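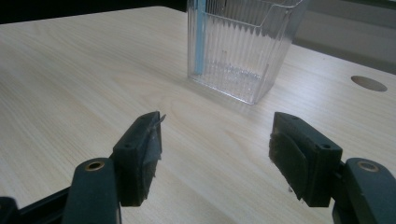

Figure 4.1 A hand-held gripper with padded fingers open, facing a clear ribbed container on a desk.

Chapter 4
Planning and Paying for Equipment

The purchase price is the number most people remember, and it is often the smallest part of the decision. A gripper needs something to hold it, power if it is motorized, spare pads, a place to be stored, and a person who knows how to adjust it. A budget that lists only the gripper will be wrong by the end of the first month.

This chapter follows one purchase from start to finish. Plumden, a packing firm in the town of Wudham, wanted to automate a single bench where small containers are picked up and set into trays. The first request form had one line on it: gripper, $678. By June the list had grown to 11 lines. Most of the added items were cheap. Two of them, the mounting plate and the operator training, cost more than the gripper did.

Start with the task

Before asking for prices, write down what the equipment must handle. For a gripper, this means the width of the widest object, the weight of the heaviest, and the surface of each one. Smooth plastic, ribbed plastic and cardboard behave differently against a foam or rubber pad. Clear objects need a separate note if a camera will be used to find them, as some vision systems have trouble with transparent walls.

Record the work surface too. Measure the table, mark any cable openings, and note glare from overhead lights. Plumden left this step out and had to move its bench after the arm was delivered.

Sort the costs

Costs in this book are placed in two groups. One-time costs include the equipment, shipping, mounting and setup. Recurring costs include pads, screws, bushings, service visits and staff time. Section 4.2 gives a worksheet for each group. Section 4.3 compares the quotes Plumden received from two suppliers, Tanui and Ullevcombe, whose payment terms differed by 30 days.

Key terms: one-time cost, recurring cost, lead time, payload, consumable part

4.1 Writing the Equipment Request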